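Curved Needles, Short Thread: Tips for Mending Where You Have Only One Side

By Kuldeep Rathore
Posted Friday, March 1, 2024
Sewing and Mending

In January I repaired the seat of our old armchair, two cushions with glued zippers and the dog bed, and for all of these I used the same needle. It is a curved one. I bought a set of them years ago for one job and then they were lying in the drawer under the buttons, and I think this is the case in many homes. So I wrote down how I use it, with the knots, because several readers asked after the page about zippers.

When to take the curved needle

A straight needle wants to go in on one side and come out on the other side, where your second hand waits. If you can turn the work over, use the straight needle, it is faster. The curved needle is for the places where you can reach only the top: a sofa arm, a mattress edge, a car seat, a lampshade, a stuffed toy which you don't want to open. Also for a cushion which is closed all around.

In our house it is also used in the kitchen, for closing a stuffed chicken or a rolled piece of pork. Keep a separate needle for this. Mine has its own small jar with a red lid, and it goes never back to the sewing drawer.

Choosing the size

The sets usually contain four or five needles, from very small to something that looks like a fish hook. Take the smallest which still passes through all layers and comes out again without you pushing with your whole arm. A big needle leaves a big hole, and in leather or vinyl the hole doesn't close. For normal upholstery cloth I use the second smallest. The largest one I used a single time, on a horse blanket for a neighbor.

Look also at the point. A round point is good for woven cloth, it finds its way between the threads. A three-sided point is for leather and vinyl. If you use the three-sided point on linen it will cut some threads, and after one month you have a new hole next to the old one.

Holding it

Most people hold the curved needle with the fingers, near the eye, and push. With thin cloth this works. With thick material the needle turns in the fingers and your point goes somewhere else. Use small flat pliers, or a needle holder from a craft or fishing store. Grip the needle a little behind the middle, on the eye side. If you grip at the eye itself, it will break there sooner or later. If you grip too near to the point, you have no needle left to push with.

Then turn the wrist. This was the hardest thing for me to learn. You don't push forward, you turn your hand as with a door key, and the needle follows its own curve. Put the point straight down into the cloth at the start. When the point comes out on the other side of the tear, take hold of it there, behind the tip, and continue to turn in the same direction until the rest is out.

With two tools it is still easier, one in each hand. The first gives the needle and the second receives it. It feels slow for the first ten stitches.

The thread

For cushions and chairs I use bonded nylon or polyester upholstery thread. I have a cone of Wemeck, 3,000 yards, which will probably be here longer than me. Cotton thread is nice to handle but it gets weak in the sun, so I keep it away from everything near our window.

I cut the thread at 28 inches. Longer than this, it makes loops around the arm of the chair and around your own thumb, and you lose more time than you win. For separate stitches each one uses up a good piece, so have the next lengths ready on the table before you start.

If the thread twists, let the needle hang and it will turn back by itself. A little beeswax helps with nylon. For food use only plain cotton kitchen string, no wax and no color.

Separate stitches or one long seam?

A long running seam is quick, and when one place breaks the whole seam starts to open. For a tear in a place which gets pulled, I prefer separate stitches, each with its own knot. The books call them interrupted stitches. If one fails, the neighbors are still holding. You can also remove a single bad one and make it again, which for a careful but slow person like me is a big comfort.

Start in the middle of the tear. Then put one in the middle of each half, and so on, and the two edges stay even. When I started at one end, I arrived always at the other end with a small fold of cloth left over.

Keep the same distance from the edge on both sides. Too close to the edge and the thread tears out. In loose weave go further away, in vinyl you can stay closer. 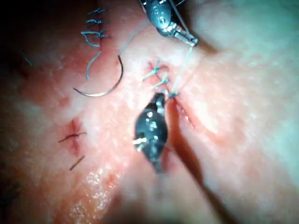 Interrupted stitches in soft tissue, with a curved needle. Each knot has its own place along the cut.

The knot with the tool

You can tie the knots with fingers, but with short thread and thick cloth I find it easier to use the pliers. It goes like this:

1. Pull the thread through until a short tail remains, two finger-widths.
2. Lay the needle down on the work, where you can see it. Hold the long part of the thread in your left hand.
3. Put the pliers between the long part and the tail, above the tear.
4. Wind the long part two times around the pliers.
5. Open the pliers a little, catch the tail, and pull it through the loops.
6. Pull the two ends in opposite directions, flat along the cloth, until the edges touch.
7. Repeat with one turn only, winding in the other direction.
8. Repeat once more with one turn, again in the first direction.

The two turns at the beginning are important, they hold by friction while you make the second part. With one turn only it opens as soon as you relax the thread. Nylon is slippery, so there I add a fourth part.

If you wind always in the same direction you get a granny knot. It looks the same for a week.

Left-handed readers can exchange the hands and everything stays correct. Vandana Solanki wrote to me that she winds with the right hand and pulls with the left hand and doesn't exchange anything, and her chairs are fine too.

How tight

The edges should touch and lie flat. When you see small wrinkles coming out from each stitch like sun rays, it is too tight, and this thread will cut into the cloth when somebody sits down. I test by pushing with the thumb beside the seam. It should give a little.

On foam it is difficult to judge, the foam comes up against the cloth and all looks tight. Press the foam down with the flat of your hand while you are closing the knot. A second person is useful here - or a heavy book next to the tear.

Put the knot to one side of the tear, not on top of the line. It lies flatter there and it doesn't get rubbed so much. With the last small pull you can decide on which side it goes. Choose one side and keep all of them there, it looks more orderly.

Cutting the ends

Leave a little tail on each side. I know it is tempting to cut it directly at the knot so it disappears, but then it can open. For cloth I leave one quarter inch and push the tails under with the blunt end of the needle. For nylon thread some people melt the end with a lighter. I did this one time on a polyester cover and made a brown spot that I see every evening from where I sit. If you want to do it, hold a wet piece of cardboard under the thread.

In the kitchen leave the tails long, so you find them after roasting. And say how many stitches you made to the person who is carving.

Some small things

A magnet dish next to the work is worth its money. A curved needle rolls in a strange way and when it falls on a carpet it stands with the point up.

If the needle doesn't slide, push it through a piece of dry soap first. Not for the chicken.

Keep the curved needles in a cork or in a piece of thick felt. In the paper pack they come through the paper. I keep mine in a flat tin from Lestorard cough candies with felt inside.

When the needle has lost its curve, throw it away. You can bend it back but it will break at the same place the next time. Put it in a closed jar before it goes in the trash.

Mark the stitch places with chalk before you begin. I use a strip of cardboard with notches. On dark vinyl a dry sliver of white soap draws a good line and wipes off with a damp cloth.

Practice on something cheap first. A thick dish sponge with a cut in the yellow side is good, or an old mouse pad. Banana skin is also quite good if you want to feel how easily an edge tears, and my daughter found this very amusing.

Comments

Ynyr Lewis
Thank you for the part about gripping behind the middle. I have broken three needles at the eye and blamed the needles. Would the same stitch hold on a canvas awning?

Kuldeep Rathore
It will hold, but the water comes in at each hole. Put seam sealer on the inside when the canvas is completely dry, and give it one night before rolling up.

Sang-wook Heo
For vinyl I warm the place with a hair dryer on low for a short time. It gets softer and the needle goes in with less force. Don't stay too long at the same spot.

Edivaldo Marinho
What do you use for the lampshade? Upholstery thread looks too heavy on mine.

Kuldeep Rathore
Normal polyester sewing thread, doubled, and the smallest needle of the set. Only two parts for the knot, or it becomes a ball.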